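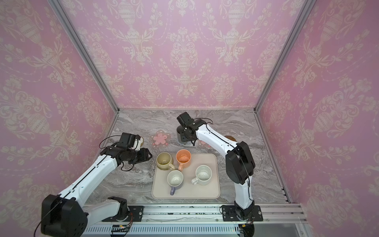

The owner of Jadano was saying that most people own too many mugs and only ever drink from two of them. She said it while moving a stack of saucers off a chair so I could sit down. It was a little after nine in the morning and the shop did not open until 10.

Jadano sells secondhand tableware, mostly mugs, with some bowls and trays and a shelf of coasters by the register. The owner asked me to leave her name out of this piece. The shop has its own name, she said, and that is the one she wants people to remember.

She started with boxes from an estate sale. There were 17 of them, marked "kitchen," and she had gone there for a table. The table had already been sold. She took the boxes and spent most of a December sorting them on the floor of her apartment.

"There was a lot of junk," she said. "Bank mugs, mugs with jokes on them. But under that there were good plain ones, heavy, with proper glaze on them. I kept six and sold the rest to people at work. Then they asked if I had any more."

The shop now has 1000 pieces in the back room and 200 out on the shelves at any time. She keeps the shelf number fixed. When one goes out, one comes forward. I asked if that was for the customers, and she said it was for her. With more than that she stops being able to dust.

I asked what she looks for when she buys. She said the handle comes first.

"I put my fingers through and hold it like it's full. A lot of handles are fine when the mug is empty. Then you put coffee in it and your knuckle is up against the side, and it's hot. I've bought some beautiful ones that way and had to mark them down."

After the handle she looks at the foot, the unglazed ring on the bottom. If it is rough it will scratch a table. She sands those with a wet block before they go out. After that she looks inside. She likes a glaze that is different on the inside, such as an orange mug with a lighter speckled interior, and she thinks people underrate it. "You look at the inside more than the outside. You're drinking out of it. The outside is for whoever is across from you."

Color is where she and her customers disagree. White sells fastest and she has never found it interesting. Olive and mustard shades are slow all summer and then go in a rush when the weather turns. She is fond of two-tone mugs, a white body with a handle in lavender or gray, and she says they are hard to match and so tend to be left behind when a set gets split up. She will not sell a set as a set unless the buyer insists.

"People come in and ask for four of the same. I put four different ones on a tray and ask them to look at it for a minute. Olive, orange, two whites. About half still want four the same, and that's fine, I have those too."

The tray matters to her as much as the mugs. She prefers a plain beige one with rounded corners and a low rim. A high rim catches your knuckles when you reach for a handle, she said, and no rim at all means you lose one the first time you walk through a doorway. She lines the mugs up in two loose rows and doesn't fuss about where the handles point until the tray is set down. Then she turns them toward whoever is sitting there.

I had wanted to ask about stains, and she brought it up first. Every secondhand mug comes with some. Tea leaves a brown ring, and coffee settles in the bottom and stays in any fine crackle in the glaze. She uses baking soda and a soft cloth, a paste left on overnight for the bad ones. Bleach she won't use. She has seen it get under a crazed glaze and keep smelling for weeks.

"If it won't come off with soda, I sell it stained and I say so. There's a sticker. Some people like it — they say it looks used. It is used."

The dishwasher question comes up every day. Her answer is the top rack, not touching, and nothing with gold on it. At home she washes hers by hand at night, when she gets to it. There are mornings when she rinses out the one from the day before and pours straight into it.

We moved on to repairs. She does not repair anything meant for drinking. A chipped rim gets the mug moved to a box by the door, a dollar each, for pens or seedlings. Broken handles go in the trash. She did once send a cup out to a studio called Jaunzems, two towns over, to have a handle put back with lacquer. It came back well done, and it cost more than any mug she has sold. It sits in the office with paper clips in it.

New pieces are a small part of the business. She carries one line, from a pottery called Gorkik, in a glaze they named Holledau, a yellow-green that comes out a little different with each firing. She orders it twice a year. I asked why she would stock anything new in a secondhand shop.

"They make a good handle," she said. "And I get asked for wedding presents. You can give someone a used mug as a wedding present, I've done it, but you need to know them pretty well."

The coasters were a later addition and she was against them at first. Customers kept asking. She tried cork, which curled, and felt, which had to be washed. What sells best now are the translucent ones shaped like flowers, with pink blossoms in them. They wipe clean. She keeps a few at home and says they never stay in a stack. They end up all over the table and then get used wherever they are.

On tables she has strong views. A pale wood table shows every ring, and a glass one is loud. She likes a gray surface with a lot of veining in it, marble or something printed to look like marble, and she does not care which. It hides drips, and a plain colored mug looks good against it. The pattern should be on the table or on the mug, in her opinion, and if it is on the table the mugs should be left alone.

I asked whether the same went for walls. She laughed at that. Her own taste in walls is the opposite of plain. She likes old-fashioned damask paper, pink with cream urns and vines and scrolled leaves, as much of it as the room will hold. Her sister calls it a funeral home. She said the trick is to have it on every side. One papered wall looks like somebody ran out of money, and once it goes all the way around you stop noticing the repeats.

"Orange looks very good against pink. People don't believe that until they see it. Olive too. White is the one that gets lost a bit, so you want something on it, the handle or whatever."

By then it was close to opening and she had begun putting pieces out. She carries them two to a hand, by the handles, which she told me never to do. One shelf near the window had gaps and she filled those first, then stood back and swapped a brown one for a blue one.

I asked how many mugs she has in her own kitchen. She had to think. There is the original six, minus one that went off the back steps, plus whatever she brings home to test. She keeps them on a single shelf over the sink. If the shelf is full she has to take one back to the shop before she can bring another in, and she said she mostly sticks to this.

"I have a brown one I would not sell," she said. "It isn't worth anything. The glaze ran on one side and there's a thumbprint near the bottom. I've had it since the boxes."

A customer was at the door with a bag wrapped in newspaper, and she went to let him in.

Jadano buys in the mornings and sells until five. Bring mugs clean if you can, and wrap the handles separately.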